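The left hand that would not let go

Posted in June, under Bench Notes

The fault first showed up as a slow release. The left hand on our two-arm setup would close on a part, carry it, reach the drop point, and then hold on for a beat too long before opening. The log said the open command had gone out on time. The hand controller said it had received nothing. Then the hand opened, and both of them agreed that everything was fine.

I put it down to software, which cost me 6 evenings. We run a bridge called Narker between the motion planner and the two hand controllers, and Narker has a history of holding packets when its queue backs up. I raised the queue priority, turned off the status stream, and logged every message with a timestamp on both sides. Normal latency was under 7 milliseconds. The late releases were at 300 or more, and there was nothing in between. A congested queue gives you a smear of values. Two clean groups usually means a retry, and a retry usually means the first message got damaged on the way.

So I should have been looking at the cable.

Each hand gets its power and data through one cable that runs outside the arm. It has to, as the wrist joint has no free channel left inside. The cable needs enough slack for the full range of the elbow and wrist, and that slack has to go somewhere. On our arms it goes up and over in a loop.

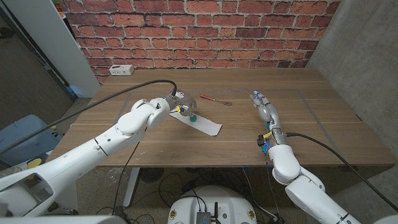 The trouble with an outside loop is that it moves all the bending to the two ends. The middle of the cable hardly works at all. The last few inches before the connector take every wrist rotation, and if the wrist turns the same way in every cycle, they take it in the same direction each time. Our test routine did exactly that. I wrote the routine, so I can't blame anyone else for it.

I confirmed it with a dull test. Arm powered, brakes on, hand open, and a counter running on checksum errors. With the cable left alone the counter stayed at zero. When I bent the cable gently near the connector on the left hand, it climbed. I did the same on the right hand and got nothing. Swapping the two cables moved the fault to the right hand, and that was enough for me.

The safety side is what I want to write down, because a slow release sounds harmless and I treated it that way for too long.

Narker has a watchdog. If a hand misses heartbeats for 200 milliseconds, the hand is supposed to go to a safe state and the arm is supposed to stop. The hand did its half. Its safe state is "hold position," a sensible choice if you are carrying something heavy over somebody's foot. The arm did not do its half. The stop request was sent as a normal message, with the same priority as everything else, and the planner was free to finish its current segment before acting on it. Most of the time the segment was short and the link had come back before the end. The arm then carried on as if nothing had happened.

With one arm, that is a nuisance. With two arms holding the same part, it means one hand is locked shut while the other arm pulls. I saw it happen once, at low speed, with a soft part. The left arm's wrist torque went up until the joint limit tripped and everything dropped to a hard stop. Nothing broke. With a stiff part and normal speed I would expect a damaged finger at the very least.

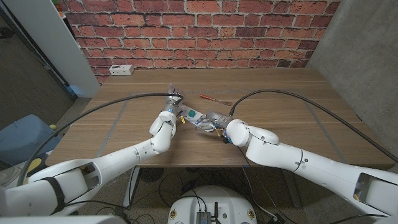 Both grippers at the same strip, with the red-handled tool behind it.

What I changed, in order:

The stop request now goes over the hardware line. It no longer passes through Narker at all. I wired it to the protective stop input on both arms, so a heartbeat loss on either hand stops both.

The planner checks link state before any two-handed move and refuses to start if there has been a checksum error in the last minute. This is strict and it has already annoyed me twice.

The cable is replaced. The new one is a Dirkska high-flex type, with a smaller outer diameter and a looser twist. I added a clamp a little way back from the connector so that the bend happens over a longer length.

The test routine now alternates wrist direction.

Retries are counted and shown on the main status page – they used to be buried in a debug log that I only opened when I already suspected something.

One item is still open. After a protective stop, the hands stay in hold, and the only way to release a trapped part is to cut hand power and open the fingers manually. I would like a slow, low-force release on a physical button. The hand firmware allows it, but only if the link is healthy, so it fails in exactly the case where I need it. I have a request in with Hwang, who supply the controllers, and I'll post the wiring diagram for the stop line once I have redrawn it in a form other people can read.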